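Driveway hoop and ball maintenance

Updated Sun 2 June

Base fill. A portable base with a 35-gallon tank holds water or dry sand. Sand weighs more for the same volume and does not slosh. If you use water in a cold climate, drain it before January or mix in a non-toxic antifreeze. Leave two inches of air at the top of the tank either way. Check the fill cap gasket while the cap is off; a flattened gasket leaks at the thread and the base loses weight slowly.

Rim. Measure from the playing surface to the top edge of the rim, 10 feet for regulation height. Measure at the front and at the back. If the two readings differ, loosen the bracket bolts, level the rim and tighten in a cross pattern. Breakaway rims (the Volletti and the older Cassim both use a single center spring) need the spring bolt snug but not bottomed out.

Rust. Brush off loose scale, sand to clean metal with 200-grit paper, wipe down with mineral spirits and prime the same day. Two thin coats of enamel hold up better than one heavy coat. Mask the net hooks — paint in the hooks makes the next net hard to thread.

Net. Nylon goes stiff in sun. Replace it when the loops fray at the hooks. Chain nets last longer but wear a groove in the rim, so inspect the underside each spring.

Ball. Moisten the needle before inserting it. Dropped from 6 feet, measured to the bottom of the ball, a properly inflated ball should come back a little over 4 feet. Composite covers clean up with a damp cloth and mild soap. Leather stays indoors. 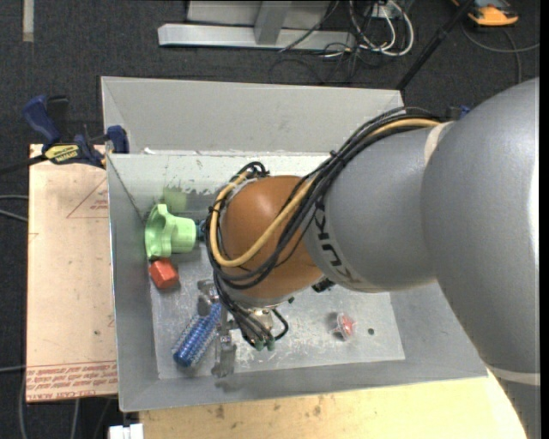 KUKA robot arm and open metal bin

Storage. Keep balls off concrete and away from the water heater. An open bin or a wire rack lets the covers dry between games. Let out a little air before putting a ball away for the winter, and store pump needles in a capped tube with a drop of light oil.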